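A morning at the Brotalstead bottling works

The cordial works at Brotalstead opens its doors to the public each January, when the presses are quiet and there is room to walk between the machines. I went with Seo-ah Jin, who writes the food pages for our newsletter, on the early train from Plidthorpe. It was still dark when we left and raining when we arrived. The works is a short walk from the station, past the primary school and over the canal. There is parking, but it was full by the time we got there.

You sign in at the weighbridge hut and are given a hairnet and a pair of overshoes. Bags go in a locker, which takes a pound coin and gives it back. Groups leave from the hut when there are enough people, and we waited long enough to finish a cup of tea from the urn.

Our guide was Myung-ja Won, who has worked in the blending room for most of her career and now looks after visits. She began in the fruit yard, which in winter is a wet concrete square with a drain down the middle. In summer the lorries tip raspberries and blackcurrants here from early morning. Most of the fruit is pressed the same day and the juice is kept cold in steel tanks until it is needed, so blending and bottling can carry on through the winter.

The pressing hall was being cleaned. One of the presses had its side panels off, and you could see the cloth bags inside that hold the pulp. Mrs Won passed round a piece of used cloth, stained a dark purple that never washes out. The cloths last a season. What is left of the fruit after pressing goes to a farm for cattle feed, apart from the raspberry pips, which are dried and sold to a firm that presses them for oil. 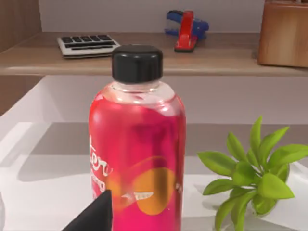 Blending was the part I had come for. The recipe for a cordial is simple enough on paper: juice, sugar, water and a little citric acid. The difficulty is that the fruit changes from one week to the next. A wet July gives thin juice and a dry one gives juice that is sweet but dull. The blender tastes from each tank in the morning and works out how much of each to use. We were given small paper cups of raspberry from 2 tanks, undiluted, and asked which was sharper. I got it wrong. Seo-ah got it right and reminded me of it at lunch.

Colour is checked as well as taste. A sample goes into a glass cell and a meter gives a reading, and then somebody looks at it against a white tile anyway. Red juices turn brown if they are kept too long in the light or somewhere warm, and Mrs Won said that most of the complaints the works gets are from people who have kept an opened bottle on a sunny windowsill. Her advice was to put it in the fridge once opened and to use it within the time given on the label.

From there we went up a metal staircase to the gallery over the bottling line. It was running at half speed for visitors, and it was still too loud to talk, so the explanation came before we went in. Bottles are rinsed upside down, turned over, filled, capped and then passed through a tunnel where warm water is sprayed on them. The tunnel takes longer than everything else put together. At the far end the labels go on, and a man stands with a lamp and pulls out any that are crooked. Crooked ones are sold in the shop at a lower price and there is nothing wrong with what is in them.

Anyone who does not like heights should ask to stay downstairs. The floor of the gallery is open grating and you can see straight through it. Two people in our group turned back at the top, and Mrs Won took them round by the lower door, where the view is not as good.
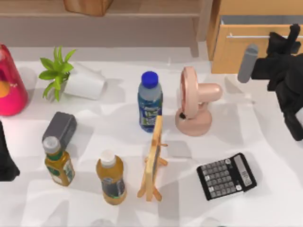
After the gallery there was a talk in the canteen by Lauri Ikonen, who buys the fruit. He had brought a map of the farms and a tray of bare canes to show how they are pruned. Raspberries that fruit in summer do so on last year's growth, so the old canes are cut out once picking is over and the new ones tied in. Autumn kinds are cut to the ground in late winter. I have been doing mine the wrong way for years and will see what happens.

He was asked about prices and gave a fair answer. Picking is the largest cost, sugar goes up and down, and glass has become dear to buy and to move. The works tried lighter bottles and found that more of them broke on the line. They are trying again with a different shape. He did not want to say much about who the supplier was.

Lunch was soup and a roll, included in the ticket. There was a vegetarian soup and a chicken one, and the vegetarian one ran out first. The tables are shared, and we sat with I-hsuan Wei, who makes elderflower cordial at home and had come with a list of questions about mould. The short answer she was given was cleaner bottles and hotter syrup. 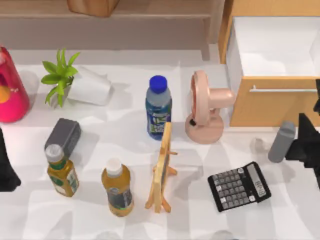 The shop is in the old stables across the yard. It sells the full range, including a rhubarb and ginger cordial that does not go to supermarkets, and you can taste most things before buying. I bought blackcurrant and a crooked-label raspberry. Seo-ah bought the rhubarb and had to carry it all afternoon, as we had planned to walk back along the canal. The towpath was very muddy and I would not do it again without boots.

Some practical notes for anyone going next year. Tickets are sold in advance and the morning tours fill first. The whole visit took 3 hours with lunch. The works is cold, except near the tunnel, so wear a coat that you do not mind getting splashed. Children are welcome in the fruit yard and canteen but have to be of secondary school age for the gallery. The toilets are by the weighbridge hut and there are none further in.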